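**Aus der Softwaregruppe: Asero 23, Stand 2022-02-18**

Der Zweig für spiegelnde und verformbare Kleinteile ist seit dieser Woche im Hauptstand. Betroffen sind die Tiefenschätzung, die Segmentierung und der Greifplaner; an der Regelung selbst wurde nichts geändert. Wer lokal noch gegen die Version vom November baut, muss die Kalibrierdateien neu erzeugen, das alte Format wird nicht mehr gelesen.

Die Tiefenschätzung verwirft jetzt Pixel, deren Helligkeit zwischen zwei aufeinanderfolgenden Bildern stärker springt, als es die Eigenbewegung des Greifers erklärt. Auf blankem Metall und auf dünner Folie fielen bisher ganze Flächen auf falsche Tiefenwerte, und der Planer setzte den Anrückpunkt entsprechend zu tief. Die entstehenden Lücken werden nicht mehr interpoliert, sondern als unbekannt weitergereicht. Das kostet Rechenzeit, bleibt aber im Takt. 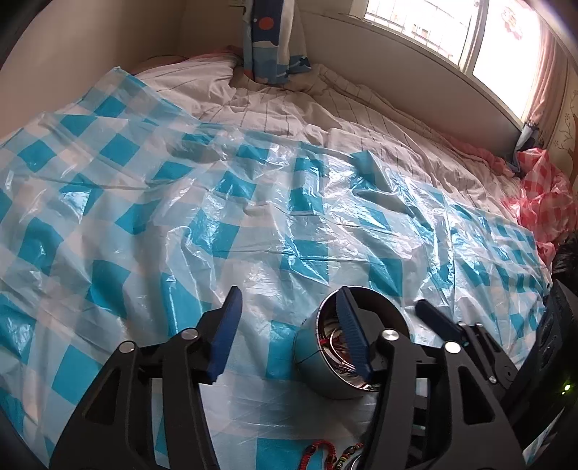 *Liegende Metalldose zwischen den Greifbacken, Untergrund: karierte Folie mit Falten und Glanzstellen.*

Für die Segmentierung hat Yuzuki Higuchi das Netz mit 488 zusätzlich annotierten Sequenzen nachtrainiert. Schwerpunkt waren Schnüre, Ketten und Armbänder, die sich überlappen oder in Behältern liegen. Ein Knäuel wird als eine Instanz geführt, solange sich kein freies Ende sicher zuordnen lässt. Die Klasse »Behälter« trägt neu ein Attribut für die Lage der Öffnung; steht die Öffnung seitlich, sperrt der Planer den Griff über den Rand.

Neu ist auch die Trennung der Kollisionsmodelle für zwei Greifer. Bisher lief die Prüfung über eine gemeinsame Hülle, was enge Anordnungen unnötig ausschloss. Jetzt hat jede Seite ein eigenes Modell aus Backen, Gestänge und Gehäuse, und die Abstände werden paarweise berechnet. Der Planungshorizont beträgt 700 ms, neu geplant wird alle 300 ms. Beide Werte stehen in der Konfiguration unter `planner.dual` und sollten vorerst nicht verändert werden.

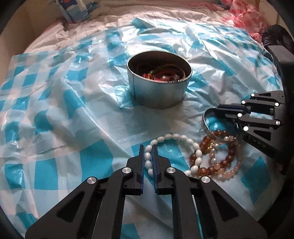

Tetsuya Tsuji wendet ein, dass die paarweise Prüfung das Problem nur verlagere: Solange eine Perlenkette im Modell als starrer Körper geführt werde, sei der freie Raum zwischen zwei Greifern ohnehin falsch berechnet. Er plädiert dafür, den Zweig nicht für den Zweigreiferbetrieb freizugeben, bevor das Kettenmodell vorliegt.

Das Kettenmodell ist in Arbeit, Zuständigkeit bei Kazue Oshima. Bis dahin gilt für alle Objekte der Klasse »flexibel« ein vergrößerter Sicherheitsabstand, einstellbar über `margin.soft`. Der Zweigreiferbetrieb bleibt standardmäßig ausgeschaltet.

Bekannte Fehler:

- Bei kariertem Untergrund verwechselt die Merkmalsverfolgung gelegentlich benachbarte Felder, die Pose springt dann um eine Feldbreite.
- Das Wiedergabewerkzeug zeigt die Zeitstempel des zweiten Greifers versetzt an. Die Aufzeichnung selbst ist korrekt.

Rückmeldungen zur neuen Tiefenmaske bitte mit Rohdaten und Konfigurationsdatei an Tomomi Kaneko.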